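How I Pull a Used Alternator Without Wrecking My Knuckles

My wagon's alternator quit in March, and a rebuilt one was going to run me more than I felt like paying for a car with that many dents. So off I went to the Gullbridge yard with a toolbox and a thermos! I've done this a few times now, and my friend Waqas Qureshi keeps asking me how, so I'm writing it down.

First, look up your part number before you leave home. Mine ends in 573, and the 885 looks almost the same but has a different plug. I brought home the wrong one once (never again).

What I bring: a socket set, a long breaker bar, a wire brush, penetrating oil and gloves. Check that the donor car's battery is already out. If it isn't, take the negative cable off first.

Now find the belt tensioner. Put the breaker bar on it, swing it slowly and slip the belt off the alternator pulley. Unplug the connector by pressing the tab, then undo the nut on the big charging wire. Don't yank on either one, those plastic tabs get brittle and you want them in one piece.

Most of the cars I've done have 2 main bolts. Soak them, go have some coffee, then come back and lean on them. Once they're out, wiggle the whole thing side to side until it pops free of the bracket.
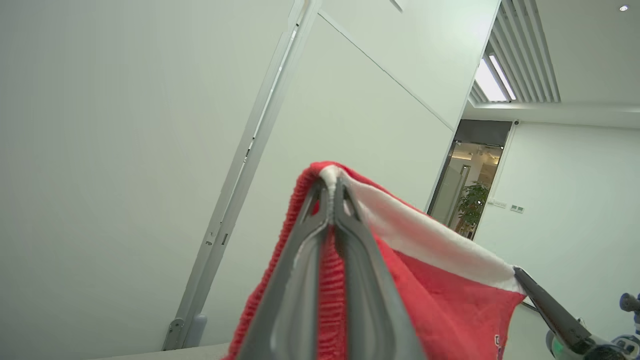

2 min read

Before you pay, spin the pulley by hand. It should turn smoothly, with no grinding and no wobble. Then ask for a bench test – the Gullbridge counter does them free, and it's saved me a second trip.

Putting it in your own car is the same job backwards. Snap a picture of the belt routing before you start, please! Mine has done some 2,000 miles since the swap and the battery light has stayed off.

Next up I'll do window regulators.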